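Diese Website verwendet Cookies, um Inhalte zu personalisieren und Zugriffe zu analysieren. Mit der weiteren Nutzung stimmen Sie dem zu. Einstellungen | Akzeptieren

Eine Schere aufheben

Damit ein Roboterarm lernt, Alltagsgegenstände zu greifen, muss es ihm jemand vormachen. Ein Besuch in Drodbridge, wo das zum Schichtbetrieb geworden ist

Kurz nach neun Uhr morgens zieht Shabani Koech ihre Strickjacke aus, hängt sie über die Stuhllehne und setzt sich an den Steuerarm. Er ist kleiner als der Arm, der am Tisch gegenüber montiert ist, und so leicht, dass man ihn mit einer Hand führen kann. Was Koech mit dem kleinen Arm macht, macht der große nach. Drückt sie Daumen und Zeigefinger zusammen, schließen sich drüben zwei schwarze Greiferfinger. Mit dem Fuß startet sie die Aufnahme, mit dem Fuß beendet sie sie. Dazwischen liegt ein Handgriff: Schere anfahren, absenken, greifen, anheben, ablegen.

Dann noch einmal.

Koech arbeitet bei Neto, einer kleinen Firma, die im Obergeschoss einer früheren Druckerei in Drodbridge Lerndaten für Robotersteuerungen sammelt. Das laufende Projekt heißt Davar. Am Ende soll ein System stehen, das auf eine schlichte Anweisung hin das richtige Ding von einem unordentlichen Tisch nimmt, auch wenn es diesen Tisch noch nie gesehen hat. Programmiert im herkömmlichen Sinn wird dabei wenig. Das System bekommt Beispiele, also Kamerabilder und die dazugehörigen Bewegungen des Arms, und leitet daraus ab, welche Bewegung zu welchem Bild passt. Die Beispiele macht ein Mensch.

Seit ein paar Wochen geht es um Scheren. Vorher waren es Tassen, davor Kartons und Dosen. Scheren gelten im Team als unangenehm. Sie liegen flach auf, sie glänzen, und sie haben eine Seite, an der man sie nehmen sollte, und eine, an der man es besser lässt. Ein Mensch erkennt den Griff auch dann, wenn eine Schere halb unter einer anderen steckt. Ein Modell, das nur ordentlich ausgelegte Scheren auf weißem Grund kennt, fährt in solchen Fällen gern auf die Klinge zu.

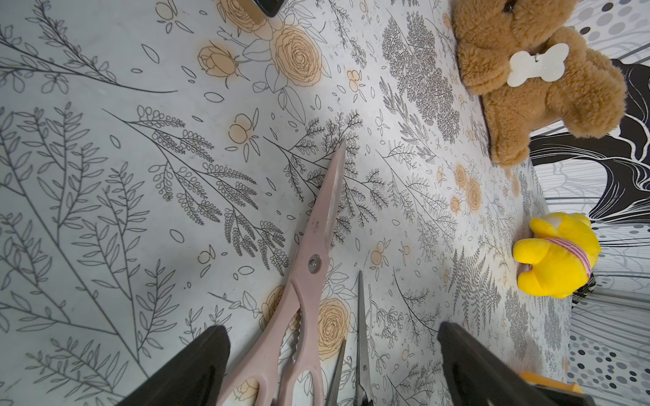
Blick der Kamera am Greifer: Zwischen den beiden Fingern liegt die rosa Küchenschere, rechts oben der Teddybär.

Die Kamera, die solche Bilder liefert, sitzt vorn am Arm und fährt jede Bewegung mit. Für das Modell ist sie die wichtigste Quelle. Eine feste Kamera über dem Tisch zeigt zwar mehr, aber auf den letzten Zentimetern verdeckt der Arm ihr oft die Sicht. Vorn am Greifer bleibt das Ziel meist im Bild, dafür ändert sich alles andere ständig. Was eben noch in der Mitte lag, ist einen Moment später am Rand verschwunden.

Über die Tischdecken wurde lange diskutiert. In den ersten Monaten arbeitete Neto auf grauen Matten, und das Modell lernte schnell. Auf einem Küchentisch mit gemusterter Decke griff es dann neben die Gegenstände. Es hatte sich daran gewöhnt, dass alles, was dunkle Linien hat, ein Objekt ist. Seither wird mit bedruckten Unterlagen gearbeitet, mit Farnen, Rosen, Karos, Streifen. Koech mag die mit den Rosen am liebsten, weil sie ihre Augen weniger ermüdet als die Karos. Ihr Kollege Biwott, der die Aufnahmen am Nachmittag durchsieht, ist anderer Meinung. Er hat die dünnen schwarzen Linien des Farnmusters den ganzen Tag auf zwei Monitoren vor sich und würde lieber heute als morgen wechseln.

Auch die Kuscheltiere haben ihren Platz im Plan. Im Projektjargon heißen sie Ablenker. Sie werden nicht gegriffen, sie liegen da, weil auf echten Tischen Dinge liegen, um die es gerade nicht geht. Weiche, pelzige Körper neben flachem Metall seien eine gute Mischung, sagt Koech. Würde man immer nur Scheren auslegen, käme das Modell nie in die Lage, etwas ignorieren zu müssen.

Für jede Tischanordnung gibt es ein Blatt. Darauf steht, welche Gegenstände ausgelegt werden, welche davon Ziel sind und wie viele Durchgänge verlangt werden. Wie genau die Dinge liegen, steht absichtlich nicht darauf. Nach jeweils vier Durchgängen verschiebt Koech etwas, dreht eine Schere um, rückt ein Stofftier heran oder legt zwei Scheren so nebeneinander, dass der Greifer kaum dazwischenpasst. Dabei soll sie nicht überlegen. Wer überlegt, legt ordentlich, und ordentlich haben sie genug.

»Man glaubt, man sei zufällig«, sagt sie. »Dann schaut Biwott sich die Woche an und zeigt mir, dass bei mir die Griffe immer in dieselbe Richtung zeigen.« Sie hat sich deshalb angewöhnt, beim Auslegen aus dem Fenster zu sehen.
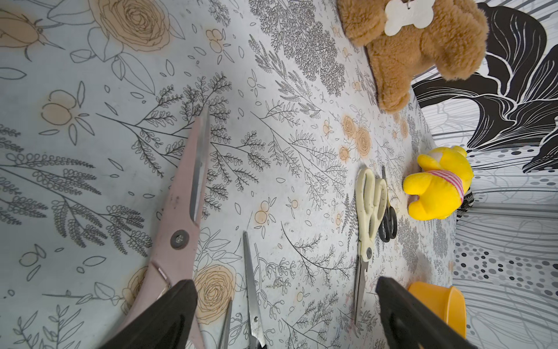

An einem guten Tag schafft sie rund 200 Durchgänge. Ihr Bestwert liegt bei 297, das war im Dezember, an einem Tag, an dem die Heizung ausgefallen war und sie sich, wie sie sagt, warm gearbeitet hat. Die Zahl steht mit Filzstift auf einem Zettel am Schaltschrank. Das Team hat inzwischen beschlossen, keine Rekorde mehr aufzuhängen. Bei hohem Tempo werden die Bewegungen schlampig, der Arm kommt schräg an, der Griff wird kurz vor Schluss korrigiert. Das Modell übernimmt solche Korrekturen, und zwar auch dort, wo es nichts zu korrigieren gibt. Eine Zeit lang zuckte der Arm vor jedem Zugreifen leicht nach links. Biwott suchte den Fehler zuerst in der Regelung und dann in den Aufnahmen und fand ihn schließlich in Koechs Handgelenk.

Das Aussortieren nimmt fast so viel Zeit in Anspruch wie das Aufnehmen. Biwott sieht jeden Durchgang in doppelter Geschwindigkeit und vergibt einen von wenigen Vermerken: brauchbar, brauchbar mit Mangel, Abbruch. Abbrüche werden nicht gelöscht. Eine Schere, die aus den Fingern rutscht und danach ein zweites Mal gegriffen wird, ist für das Training mitunter wertvoller als ein glatter Ablauf. Ein System, das nur gelungene Griffe gesehen hat, weiß nach einem misslungenen nicht weiter. Es fährt dann mit leeren Fingern zur Ablage und öffnet sie dort.

Schwieriger sind die Fälle dazwischen. Ist es ein Mangel, wenn der Greifer die Schere an der Schraube fasst statt am Griff? Sie hängt dann zwar sicher, aber die Griffe pendeln, und beim Ablegen dreht sie sich weg. Koech hält das für vertretbar, Biwott nicht. Es gibt dazu ein gemeinsames Dokument, das inzwischen länger ist als die Anleitung für den Arm. Darin steht auch, was bei Küchenscheren mit gezahnter Innenseite gilt und was bei Scheren, deren Griffe vom Tischrand wegzeigen. Zu gekreuzten Scheren gibt es bisher nur eine Überschrift.

Die Arbeit geht auf die Schultern. Der Steuerarm ist ausbalanciert, aber nach zwei Stunden merkt man ihn trotzdem, und deshalb wechselt bei Neto nach zwei Stunden die Besetzung. Koech hat früher in einer Änderungsschneiderei gearbeitet und sagt, der Unterschied sei kleiner, als man denke. Auch dort habe sie den ganzen Tag auf eine Stelle geschaut, die nicht größer war als eine Streichholzschachtel. Mit Scheren umgehen konnte sie schon vorher. Geholfen hat es ihr wenig: Mit einem Greifer, der bloß zwei Finger hat und nichts spürt, fasst man eine Schere völlig anders an. Am Anfang hat sie versucht, in die Grifflöcher zu fahren. Das funktioniert gelegentlich und sieht gut aus, aber es gelingt zu selten, um es einem Modell beizubringen.

Wie viele Beispiele eine Aufgabe braucht, lässt sich vorab schlecht sagen. Bei den Dosen war früh ein Punkt erreicht, ab dem weitere Aufnahmen kaum noch etwas verbesserten. Bei den Scheren ist davon bisher nichts zu sehen. Jede neue Sorte bringt das Modell wieder durcheinander, vor allem kleine mit schmalen Klingen, die von oben gesehen auf einem Linienmuster fast untergehen. Das Team kauft deshalb laufend zu, im Haushaltswarenladen, im Bastelbedarf, auf dem Flohmarkt. Gebrauchte sind beliebter als neue. Flecken und Kratzer gehören zu dem, was der Arm später zu sehen bekommt.

Nach der Mittagspause läuft ein Testdurchgang mit dem Modell aus der Vorwoche. Koech rührt den Steuerarm dafür nicht an. Sie legt aus, tritt zurück und startet vom Rechner aus. Der große Arm fährt los, hält über dem Tisch an, senkt sich ein Stück und hält wieder an. Dann greift er, etwas zu nah an der Klinge, hebt die Schere hoch und legt sie in die Ablage. Biwott trägt den Durchgang als brauchbar mit Mangel ein. Beim nächsten Versuch bleibt der Arm über einer aufgedruckten Rose stehen und rührt sich nicht mehr, bis Koech ihn nach einer halben Minute stoppt.

Sie notiert die Anordnung auf dem Blatt und legt sie für den Nachmittag zurück auf den Stapel. Davon braucht es mehr Aufnahmen, mit demselben Muster und mit anderen. Die Karodecke liegt schon gefaltet auf dem Regal bereit.

Hat Ihnen dieser Artikel gefallen? Abonnieren Sie unseren kostenlosen Newsletter und erhalten Sie ausgewählte Reportagen direkt in Ihr Postfach. Abmeldung jederzeit möglich.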